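Chapter 7
When the Robot Joins the Bench

Walk into a gear assembly shop and the first thing you notice may be how quiet the work is. A person picks up a part, turns it a little, feels for the peg, and lets it drop home. It looks easy! Yet that small move holds a huge amount of skill, and handing even part of it to a machine changes the whole day for the people nearby.

In this chapter we follow one workplace, the Clutach plant in Billumstead, where 30 assemblers learned to share their benches with robot arms. Before the change, a skilled assembler there could seat 400 gears in a shift, and sore wrists were a common complaint. 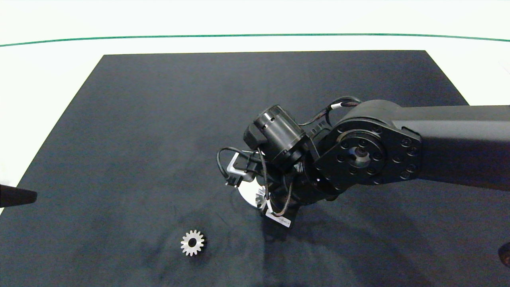

AUTOMATION AT WORK

A single spur gear lying flat on a mat is a fine place to start. To pick it up, an arm has to be lined up over the gear, come down to the right height, and close on a thin rim of metal without pushing it away. Your own fingers do this while you chat with a friend. For the Clutach crew, explaining it to an engineer took most of March, and many found they knew far more than they had ever put into words.

That knowledge became part of their jobs. Assemblers who once seated gears all day now set out parts, check fits, and decide when an arm needs a new approach. Pay grades had to be rewritten, and so did the training manual, which grew to 319 pages. Some people loved the new work from the first week. Others missed the rhythm of the old bench, and we will hear from both groups in Section 7.3.
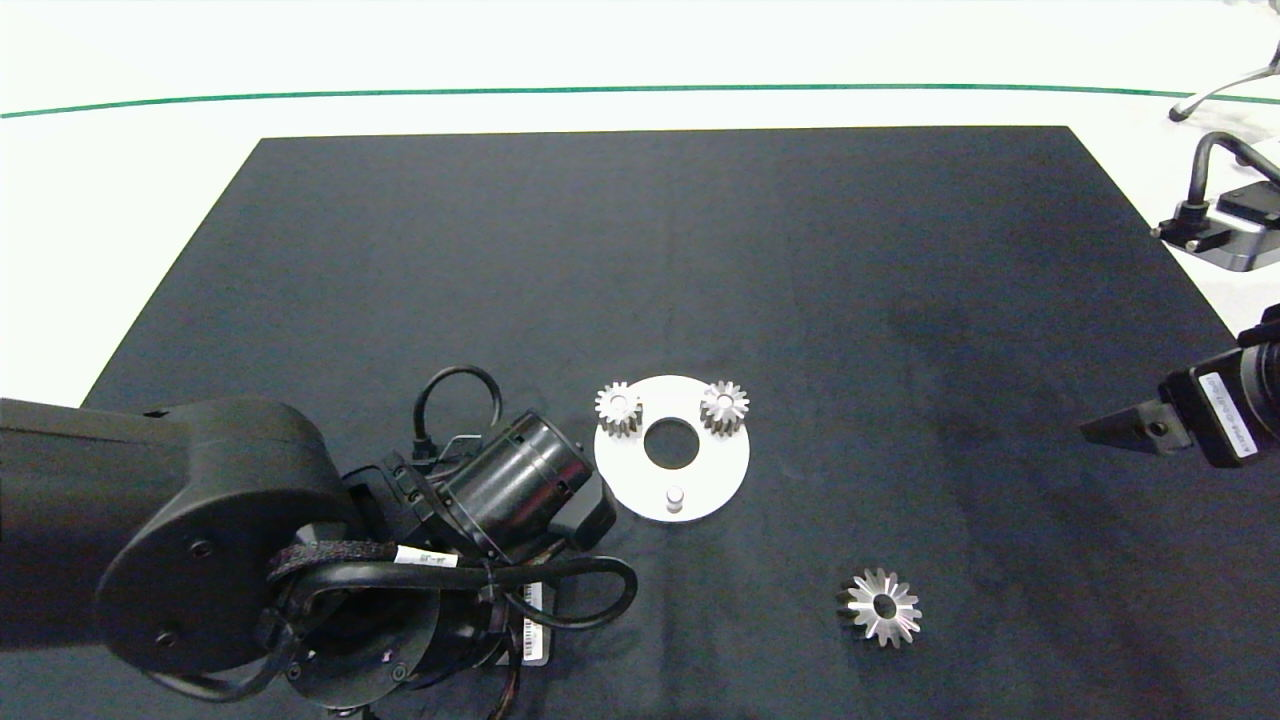

Figure 7.2 Two small gears on the white disc, with one peg still open.

As you read, keep asking a simple question: which parts of this task would you want to keep for yourself? Write down your answer now, before Section 7.1, and come back to it when you reach the Prutlow case at the end of the chapter.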